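How to Fold a Sweater on the Bed (and Keep It Looking Nice Until You Wear It)

I have a confession to make before we start, and that is that I spent a good many years hanging my sweaters. Every one of them went on a hanger in the fall and came off in the spring with those little pointed bumps at the shoulders, and I would steam them and tug at them and then put them straight back on the hangers again. My favorite blue one grew so long in the body that it could have passed for a dress. So if you are reading this with a closet full of sweaters on hangers, please don't feel bad. Take them down when you have a free hour, put some music on, and we'll go through it together.

I fold mine on the bed. A lot of folding guides tell you to use a table, and a table is lovely if you have one the right size and there isn't a jigsaw puzzle on it, but for most of us the bed is the biggest flat place in the house. It's also kinder on your back if the mattress is a high one. Mine isn't, so I kneel on the floor beside it with a pillow under my knees – not elegant, but it works.

What you'll need

A made bed, or at least one with the covers pulled up smooth
Your sweaters, clean and completely dry
A soft clothes brush or a lint roller
A sweater comb, if you have pilling to deal with
A few sheets of acid-free tissue paper for the delicate ones
A drawer, shelf or lidded box to put everything away in

That's the whole list. You don't need a folding board. I was given one years ago, a hinged plastic thing called a Plindau, and it does a beautiful job on T-shirts, but a chunky sweater springs right back out of it and the panels are too narrow for anything with wide sleeves. It lives behind the dryer now.

Before you fold: have a good look

Please don't skip this part, even though I know it's the dull one. Spread the sweater out face up and look it over in daylight. I like to do it at ten in the morning when the sun comes across the bedroom, because lamps hide a surprising amount, especially on white and cream. Look at the chest first, then the cuffs, then under the arms. Pale knits pick up faint gray marks from coat zippers, bag straps, newspaper, dark scarves and goodness knows what else, and they are much easier to deal with now than after a summer in a box.

If you find a mark, don't rub it. Rubbing roughs up the surface of the yarn and can leave you with a fuzzy patch that bothers you more than the spot did. Check the care label first. If it's washable, mix a few drops of mild wool wash into a bowl of cool water, dip a white cloth in, and press it gently against the spot from the front with a folded towel behind it. Press, lift, move to a clean bit of cloth, press again. Then do the same with plain water to rinse. I use a wool wash called Sithole, but any gentle one made for knits will do. Let it dry flat and all the way through before you go any further. If the label says dry clean only, leave the spot alone and take the sweater in.

Give the whole thing a light going over with the brush while you're there, always in the same direction as the ribs. If your bedding is the fluffy kind, lay a cotton sheet or a big towel down first. A shaggy blanket is heaven to sleep under and a menace under dark wool, and I have folded a navy cardigan on mine and then spent the evening picking pink fuzz out of the buttonholes. With white or cream it matters less, but you'll still want to run the roller over the back before you put it away.

Step 1. Clear enough room

Push the pillows and cushions up to the head of the bed and bunch any extra blankets up there too. No need to take them off altogether. You want enough space for the body of the sweater and both arms stretched out, which on a double bed gives you plenty of room even with a heap of cushions at the top.

Step 2. Lay it face up and smooth it out

Put the neckline toward the pillows and the hem toward you. Start in the middle of the chest and smooth outward with flat hands, then down toward the hem. With a ribbed knit, watch the ribs – they'll tell you right away if the body is twisted. When they run straight from the shoulders to the bottom edge, you're square. If they wander off to one side, pick the sweater up by the shoulders, give it a gentle shake, and lay it down again.

Draw the sleeves out to the sides. Don't pull on the cuffs to do it. Hold each sleeve near the elbow and ease it out, since cuffs stretch and they don't always forgive you.

Take hold of the bottom hem last and give it a very small, even tug toward you to settle the front and back layers against one another. Small, I said! You're only getting the air and wrinkles out.

Step 3. Turn it over

Some people fold from the front and some from the back. I like to turn the sweater face down, so that the nice side ends up on the outside of the finished bundle and I can see what I've got when I open the drawer. Pinch it at both shoulders, lift, and flip it toward the pillows, then smooth it again the way you did before.

Step 4. Fold in the sides

Bring the right side in toward the middle, folding along a line that starts about halfway along the shoulder and runs straight down to the hem. The sleeve comes across with it. Now fold the sleeve back down on itself so that it lies along the body with the cuff pointing at the hem. Do the same on the left. You should have a long, tidy strip with both sleeves lying on top of it.

Try not to stack the two sleeves exactly on top of one another. Side by side makes a flatter bundle, and on a thick sweater that can be the difference between a drawer that shuts and one that doesn't.

Step 5. Fold up from the hem

For a drawer or shelf, bring the hem up a third of the way, then fold again to the neckline. For a box, one fold in half is gentler, if your box is long enough for it. Mine is 37 centimeters wide on the inside (it's a Nurko, and all their labels are in metric), and a sweater folded in half goes in lengthwise with a little room left over.

Turn the whole bundle over, pat it, and admire it for a moment. I always do.

A word about fancy necklines

Ruffles, trims and anything sewn around the neck need a bit of extra thought. If you fold right over a ruffle it will take a crease, and a creased ruffle is a fiddly thing to steam. Stop your last fold just short of the neckline so the trim is left lying free at the top. Then tuck a loose roll of tissue paper inside the neck opening to hold its shape. The same goes for collars, bows and beading.

If the trim has already been flattened, hang the sweater in the bathroom while you take a shower (ten minutes on a hanger won't hurt it), then lay it flat and coax the edge back into waves with your fingertips while it's still a little damp from the steam. Leave it to dry just like that.

Very big sweaters

The oversized kind with the great wide sleeves won't behave with the method above, so I do them differently. Lay the sweater face up, fold it in half lengthwise so that one sleeve lies on top of the other, then fold both sleeves together diagonally down across the body. Fold up from the hem in two or three loose turns. It makes a softer, rounder bundle, and it won't stand up on its edge, but it will sit happily on top of a stack.

Putting them away

Heaviest at the bottom, lightest on top, and don't let the stack get too tall. I have 19 sweaters at last count (I know, I know) and they live in three short stacks on the closet shelf and a box under the bed for the ones I only bring out in January. If you're tight on space, stand them on their folded edge in a drawer like books on a shelf. That works very well for fine knits and rather badly for fluffy ones.

Cedar blocks are nice if you like the smell. Sand them lightly once in a while to freshen them up, and don't let them sit directly against pale wool. I used to buy lavender bags from a little shop called Grukusance, and now I just sew my own out of worn pillowcases. Leave out the vacuum bags if you can. They do save room, but they squash the life out of a lofty knit, and it takes days to come back.

Around March, when things start going back in the box, I take everything out once more and refold it along slightly different lines. The whole job takes me 15 minutes with the radio on, longer if I start trying things on.

A few questions I get asked

Can I fold a sweater that's still the tiniest bit damp? I wouldn't. Give it another night flat on a towel, and turn it over before you go to bed.

How often should I wash them? Much less than you'd think. I air mine over the back of a chair after wearing and wash them only when they need it, which for most of mine comes to a couple of times a season.

What about creases when I take one out? Most will drop out if you lay the sweater flat on the bed overnight before you want to wear it. For a stubborn line across the front, hold a steam iron an inch or two above the knit, let the steam do the work, and smooth it with your hand once it has cooled.

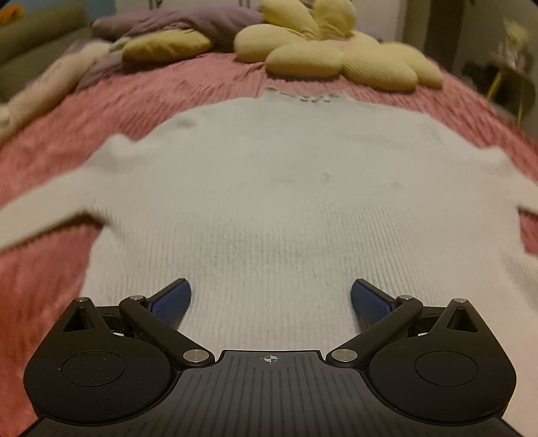 Step 2: white ribbed sweater face up, neckline toward the cushions and sleeves out to the sides.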